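4.2 Food stalls and the procession route

The second question was where visitors to the Bolholm harvest fair spend their time once the procession has passed. Earlier work on small-town festivals mostly looks at ticket sales, which is no help here – the fair is free and open on all sides. So we used a short street survey plus stall records kept by the sellers themselves.

Survey first. 244 usable forms, all collected between noon and dusk at the two ends of the market street. Forms with no home town filled in were dropped. Most people who answered had come by train or bus from Talesar, fewer by car. Locals are under-represented, partly because they tend to come after dark when the bands start and we had already packed up. Mets raised this in the first round of coding and we agree it is a real weakness; see 5.3.

What people said they came for: the procession, then the food, then the music. Not surprising. More interesting is the order in which they did things. Visitors from outside Bolholm went to the stalls before the procession and left soon after it. Locals did the reverse. The smoked fish sellers on the church side know this very well and hold back stock for the evening, while the pancake stands near the station sell out early and close. Two sellers told Krūmiņa they would rather pay more for a church-side pitch then stay by the station another year.

Stall records were harder to work with. Different units, different handwriting, one notebook rained on. Where a seller gave portions we used portions; where only takings were given we left the stall out of the comparison. The largest fish stall reported 2,000 portions over the whole fair, the largest pancake stand 1,000. These are the sellers' own figures and we had no way to check them.

The town's decision to move the procession start to the old mill (in force from the most recent fair) shortened the route and took it away from the station. Effect on the stalls there is clear in the records, less clear in the survey – visitors did not mention the route at all unless asked directly. When asked, they mostly liked it. Demchenko's reading, that a fixed route is what holds a fair like this together, does not fit well with that.
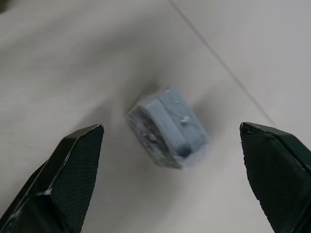
Figure 2. Small grayish-blue block on a pale beige tabletop.

Clolum is the obvious comparison. Similar size, also a harvest fair, also free, but the stalls there stand on one square and the procession ends in the middle of it. Sellers in Clolum did not report the early and late split we found. We take this as support for the view that layout matters more than the program, though with only two towns it cant be pushed far. A return visit is planned for April, when pitches are handed out and the sellers can be interviewed with more time on their hands.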